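4. Setting Up the Desk Drawer Cabinet

You have unpacked the Salleo cabinet, admired it, and found that it takes up more of the table than it did in your head. Sections 1 to 3 dealt with getting it out of the box in one piece. From here on it has to earn its keep.

4.1 Choosing a spot

1. Clear the tabletop. All of it, including the mug.
2. Lay down the paper mat or a large sheet of heavy paper. Wood feet and a painted table will scratch each other given the chance, and they will be given the chance.
3. Set the cabinet on the mat with the drawer facing the open part of the table. Leave enough room for the drawer to come all the way out to its stop, plus a hand.
4. Press down on each corner of the top in turn. If the cabinet rocks, fold a scrap of paper and slide it under the short foot. The factory in Lernia maintains that all four feet are the same length. The folded paper has its own opinion.

Note: Keep the cabinet away from radiators. In December we get a stack of letters about sticking drawers, and nearly every one mentions a radiator by the third line.

4.2 Fitting the drawer

1. Hold the drawer level with both hands and line it up with the runners.
2. Push gently until you feel the first bit of drag, then keep going at the same speed.
3. Open and close it 10 times. It will be stiff for the first few and then give up arguing.
4. If it still catches, rub a plain candle stub along the runners. Do not use cooking oil. Detlef Ackermann, who wrote the first edition of this guide, recommended cooking oil, and we answered mail on the subject for years.

CAUTION: The drawer stop is there to remind you, and it can be overruled by anyone who pulls hard enough. Keep a hand under the front when the drawer is fully out and full.

4.3 Deciding what goes in

The drawer will hold whatever you put in it, and this is how most drawers go bad. We suggest the two-place method: a tray on the table for things in use, and the drawer for things that are done for the day.
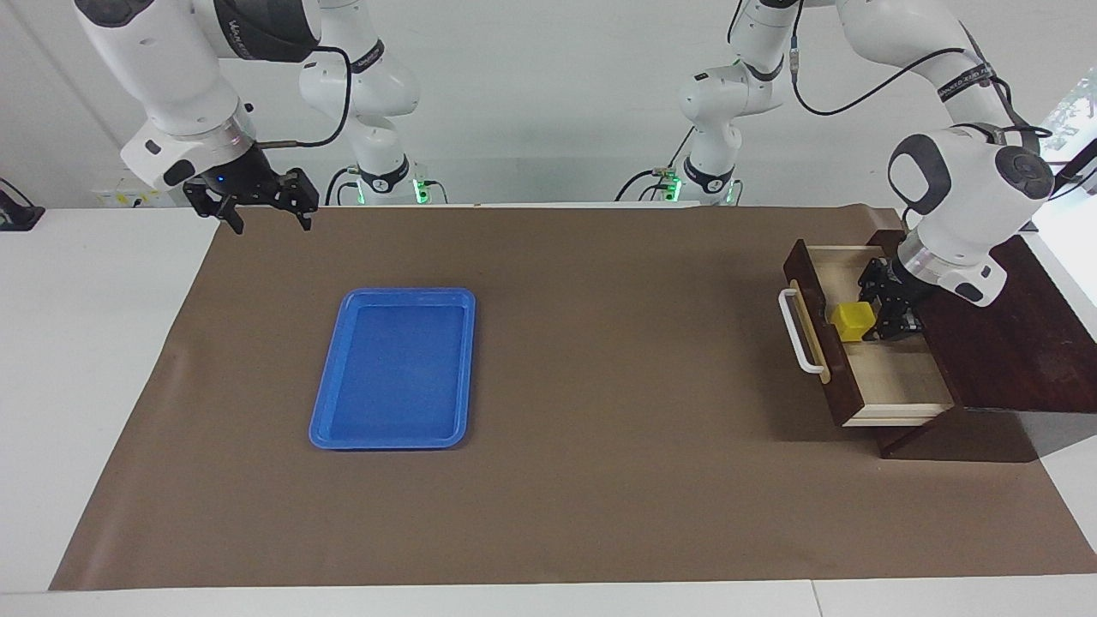
Small items go in the drawer one at a time, set down by hand and never tipped in from the tray. Tipping dents the pale inside wood and leaves everything piled in one corner. Start with a single piece, such as the yellow cube, and lower it past the side walls, which are low enough that you won't scrape your knuckles. The blue tray stays out on the brown paper where you can reach it. Then add the next piece beside the first, and keep going until the bottom is covered. One layer is plenty.

Note: Nothing should stick up above the side walls. It may go in fine, and then the drawer will close on it, and you will learn a lot about the underside of the cabinet top.

4.4 Weight

1. Keep the drawer load under 500 grams. That covers a generous helping of blocks, clips, and keys to locks you no longer own.
2. Keep heavy objects off the cabinet top while the drawer is open.
3. Empty the drawer before moving the cabinet to another table. Taping it shut counts as cheating and pulls off the finish.

4.5 Care

Wipe the dark outside surfaces with a dry cloth. The inside of the drawer is lighter and shows everything, so brush it out before the crumbs settle in. Change the paper mat when it curls at the corners or when you can no longer remember what the stain was.

Replacement runners are sold in pairs by Kirko under part number 2431. The bar handle is part number 163 and comes with its own screw, which is slightly longer than the old one. Use the new screw with the new handle, and check the inside of the drawer front for a point before you reach in.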